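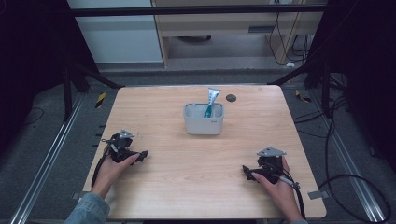
Toothpaste standing in its tub on the table.

How to polish scratches out of an acrylic watch crystal

I wear an old hand-wound Melberg most days, and its crystal picks up marks if I so much as look at a door frame. Happily it's acrylic, so I can rub the scratches out at home for next to nothing (please don't try this on mineral glass or sapphire, you'll get a sore thumb and the same scratches).

Not sure what you've got? Tap it gently with a fingernail. Acrylic makes a dull, warm little sound and glass gives you more of a click. If you're still in doubt, ask whoever services your watches.

What I use

Plain white toothpaste or a proper plastic polish, masking tape, two soft cotton cloths and a cotton bud. Gel toothpaste does nothing much, in my experience. I've used the Tatetti polishing paste as well and it's quicker, but toothpaste got me through years of this before I bought a tube.

Getting ready

Push the crown fully in. If it screws down, screw it down. Take the strap off if you can, then tape over the bezel and the lugs, pressing the edge of the tape right up against the crystal. I skipped the tape on my Drundby diver and dulled the shiny edge of the bezel, and I still see it every time I check the time!

Wipe the crystal with a barely damp cloth and let it dry. Any grit left on there will put new scratches in while you're working on the old ones.
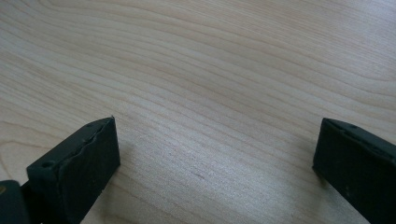 Table top, pale wood with a wavy grain.

Polishing

Put a pea-sized blob on the cloth and rub in small circles with light pressure. Keep going for 5 minutes, moving over the whole crystal so you don't wear a dip in one spot. Wipe it off, hold it under a lamp and have a look. Fine hairlines are usually gone by now, but deeper ones may want another round or two.

If you can catch a scratch with your nail, paste alone won't shift it. You'll need wet and dry paper first, and I'd practise on a scrap crystal before going near anything you love.

Cleaning up

Peel off the tape and chase the leftover paste out of the gap round the crystal with the cotton bud, slightly damp. Don't hold an old watch under the tap, whatever the case back says about water. Buff with the second cloth, put the strap back on and set the time.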